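Pinces à main, poste pliage du linge : contrôle avant commande
Site d'Oltemdale, mars. Liste remplie par le service achats, qui n'avait rien demandé.

Objet : décider si l'on commande une deuxième série chez Willach, si l'on passe chez Bakos, ou si l'on garde l'argent.
Notation : C = conforme, R = réserve, NC = non conforme, SO = sans objet.

1. Matériel

1.1 Vis du capot présentes et serrées : C
1.2 Doigts sans fissure ni jeu latéral : C
Commentaire : le jeu de doigts de rechange est facturé 40 euros. Le fournisseur appelle cela un consommable, nous appelons cela un abonnement.
1.3 Optiques propres, sans rayure : C
1.4 Étiquette lisible et reportée à l'inventaire : R
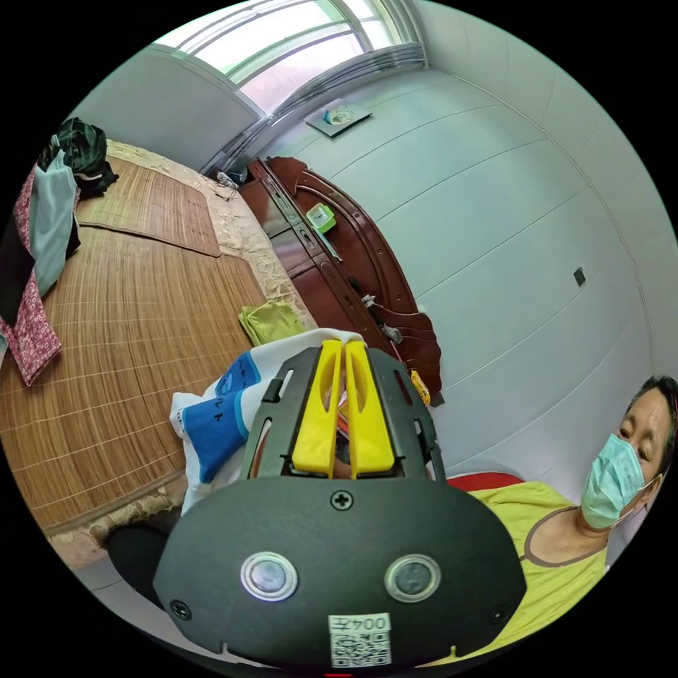 L'inventaire compte trois feuilles de calcul, dont deux se contredisent. Avant d'acheter quoi que ce soit, il faudra en choisir une. Sur l'étiquette de la pince, le caractère 左 (gauche) suit le numéro 004, au-dessus du code QR ; notre tableur, lui, le remplace par un petit carré vide. Demander à Willach une référence en chiffres et lettres latines, ou accepter de commander des carrés. Le devis Drovus pour un logiciel d'inventaire s'élève à 771 euros par an, somme pour laquelle on peut aussi apprendre à taper un caractère.

2. Poste de travail

2.1 Surface stable à hauteur de travail : R
Commentaire : une table réglable figure au budget depuis deux exercices. Elle y est très bien.
2.2 Dégagement suffisant pour les deux mains : C
2.3 Sol libre de tout objet au pied du poste : NC
2.4 Lumière du jour sans éblouissement : R
Commentaire : store chiffré à 50 euros, pose comprise. Seule ligne du devis qui n'ait fait débat chez personne, donc la seule oubliée dans le bon de commande.
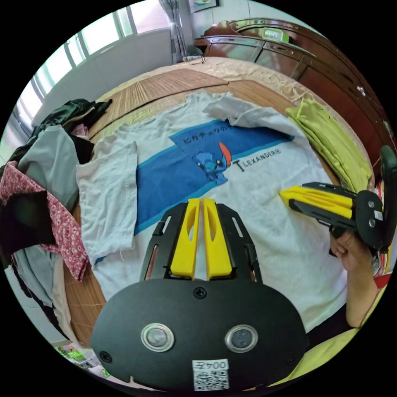
Point 2.2 : deux pinces au-dessus d'un tee-shirt étalé sur la natte.

3. Prise et textile

3.1 Fermeture complète des doigts : C
3.2 Prise d'un bord de tissu fin : C
3.3 Absence d'accroc sur la natte : SO
Commentaire : la natte n'est pas à nous. La grille aurait dû prévoir le cas, elle a été rédigée pour des cartons.
3.4 Assortiment de vêtements varié : R
Commentaire : prévoir un lot de 168 pièces, avec des manches longues. Le service financier a proposé que chacun vide ses armoires. Proposition enregistrée. 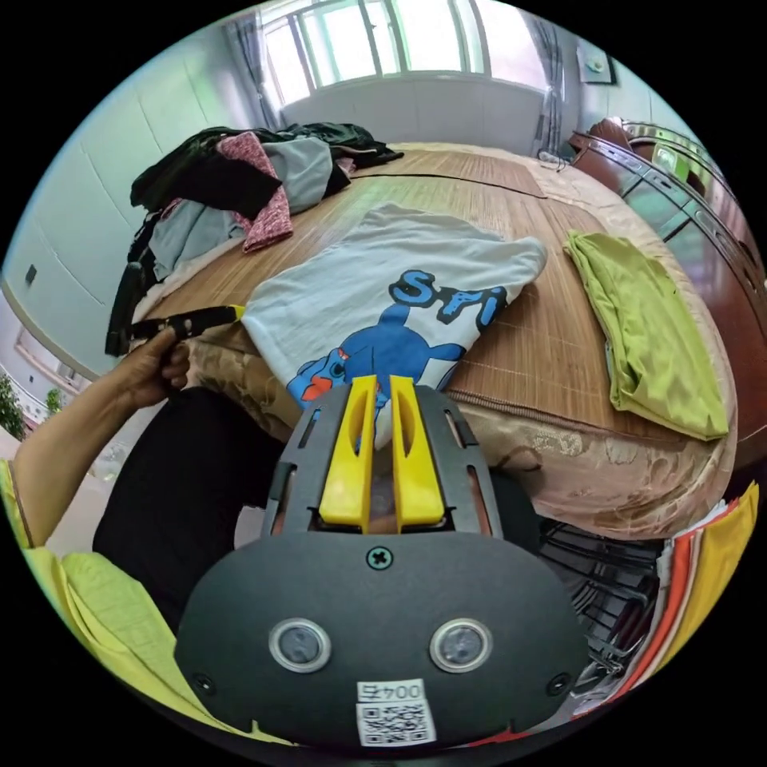
Point 3.2 : bord du tee-shirt pincé entre les doigts jaunes.

4. Achats

4.1 Deux devis comparables : NC
Commentaire : Willach chiffre à la paire, Bakos à l'unité et sans les doigts. Une pince sans doigts reste un bel objet.
4.2 Garantie couvrant les chutes : NC chez les deux
4.3 Délai de livraison écrit : R. « Rapidement » n'est pas une date.
4.4 Sangles et mallette comprises : C chez Willach seulement

Avis : commande reportée jusqu'à levée des points 2.3 et 4.1. Store à commander tout de suite, sur le budget fournitures.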